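Okafor Robotics Workshop
Course handout 5: Showing a robot a task by hand and by remote control
Stivham campus, teaching lab 18

Read this before the lab session. Bring it with you too, because the settings on the last page are the ones you'll be asked for at the bench.

Last week we wrote a pick-and-place routine line by line, and most of you found out how quickly that turns into a pile of special cases. This week we do it the other way around, and it's my favorite week of the course! You'll show the arm what you want, many times over, and let a learned policy work out the moves. The programming doesn't vanish, of course. It moves into how you plan the demonstrations, how you reset the table, and how careful you are about throwing bad runs away.

1. Two ways to show a task

Hand guiding (the books call it kinesthetic teaching) means you switch the arm to its free-moving mode, take hold of it, and walk it through the job. You feel the weight of the arm and you feel contact through it, so you get a good sense of where the joints want to go and where they don't. It's quick to learn. Most people make a usable path within their first few tries. The drawback is that your hands and sleeves end up in the camera view, and a policy trained on those pictures may lean on them. When the arm later runs alone, the hands are gone and the policy is looking at something it has never met before.

Remote control (teleoperation) means you drive the arm from somewhere else, using a leader arm, a pair of hand controllers or a 3D mouse. The camera view while you record is much closer to the view the policy will have later, and that's a huge plus. What you lose is touch. A can pressing against a rail feels like nothing at all through a hand controller, so you have to read contact from the picture, and that takes practice. Expect your first set of runs to be slow and a bit wobbly. Mine were terrible.

We'll use both. Hand guiding is for finding good start poses and waypoints, remote control is for the recorded runs.

2. The task: cans and a dispenser rack

The running example for the rest of the course is loading and unloading drink cans at a sloping-channel style dispenser. I love this task for teaching. Cans are cheap, everybody knows how they behave, and they roll! A block that's placed one centimeter off stays one centimeter off. A can that's placed badly may go for a walk across the table and take your run with it.

It also has a nice spread of difficulty. Picking a single can that stands upright is easy. Picking one that lies on its side against a neighbor is hard, as the fingers need room on both sides. Shiny lids and clear plastic are hard on depth sensing, so we work mostly from color pictures. And the channels give you a clear yes or no at the end: the can is in the channel or it isn't.

The view from the wrist is the one you'll stare at the most, so get used to reading it. The two fingers sit at the bottom, always in the same place, and everything else moves around them.
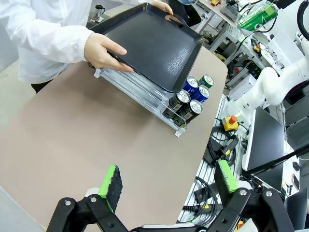
Figure 1. Wrist view with the gripper open, the clear rack holding six cans, and a black tray being held over it.

Look at the foam pads first. They give you a steady reference for left, right and opening width, and with a little practice you can judge from them alone whether a can will fit between the fingers. Next, look at how much else gets into the view: the tray, a white lab coat, cables, shelving. A policy has no idea which of those matter. It will happily use any of them if they line up with success in your data, and I've seen a policy steer by a shelf.

Two more things to note in Figure 1. The cans come in several colors, and some lie with their lids toward the front, which changes what the wrist camera gets as the gripper comes in. Also, the tray covers part of the rack and part of one can. Covered objects are normal in real work, and we want a fair number of them in the data, so long as you as the driver could still tell what to do from the camera pictures alone.

3. What makes a good demonstration

A good demonstration is one another person could learn from by watching the camera feed. That's the test I use, and it settles most arguments.

Move at an even speed. Long pauses teach the arm to pause, and it will do so with great patience. If you need to think, do it before you press record.

Pick one approach and stay with it. If half of your runs come in from the left and the other half from the right, a simple policy may average the two and drive straight into the middle. Later in the course we'll use a model that can handle both, but start plain.

Keep a few recoveries. If the can slips a little and you regrip it cleanly, keep that run. It shows the arm how to get out of trouble, and this kind of data is precious. If you drop the can on the floor, throw the run away.

Vary the starts. Shift the rack a little, turn it, change which channels are full, swap the colors. Change one or two things between runs - changing everything at once makes it very hard to say later why something failed.

Drive from the camera. It's so tempting to peek over at the table! But if you use something the policy can't see, you've made a decision it has no way of copying.

4. How the recording runs

Each pair records on the Asteo logger, which saves joint positions, gripper opening and camera pictures on a shared clock. One run is one file. The steps are:

Check the emergency stop before anything else. Press it, see that the arm holds, release it. It must stay within reach of the person who isn't driving.
Move the arm to the start pose with the preset, never by eye.
Set up the rack and cans from the layout sheet.
Call "clear" and wait until hands are off the table.
Start recording, do the run, stop recording.
Mark the run as keep, recovery or discard right away. You won't remember later.
Swap drivers after every 13 runs.

The person who isn't driving is the spotter. The spotter sets the table, watches the arm and has the last word on stopping. Please don't treat it as the boring job. Good spotters catch the drifting start layout and the loose cable long before the driver does.

5. What the numbers look like

The reference set for this task, recorded in June at our Sutcombe site, has 199 kept runs. You don't need anywhere near that many for the lab. Your pair will add to the pooled class set, and we'll train on the pool and on your own runs separately so you can compare. In past terms the small, tidy sets have held up surprisingly well against bigger messy ones, at least when the rack stays close to where it was during recording. Move it far off and the pool wins by a mile.

6. Settings for the bench

Camera rate: 18 frames per second
Runs per driver before swapping: 13
Longest run allowed: 199 seconds
Layouts on the sheet: 5
Gripper at start: fully open

7. Before the session

Write down answers to these and hand them in at the door. Half a page is plenty.

Describe one cue in Figure 1 that a policy might pick up by mistake, and say how you'd change the setup or the runs to break it.

Choose one part of the can task where you'd rather guide the arm by hand than drive it remotely. Explain what you'd feel that you couldn't see.

Sketch a layout in which one can is partly covered but a driver could still finish the job from the wrist view.

Closed shoes and tied-back hair, please, and no loose sleeves near the arm in free-moving mode. If you have your own drink cans at home in odd colors or sizes, bring a few along, sealed. The more variety we can get into the pool, the better!

Handout last revised 30/12/2023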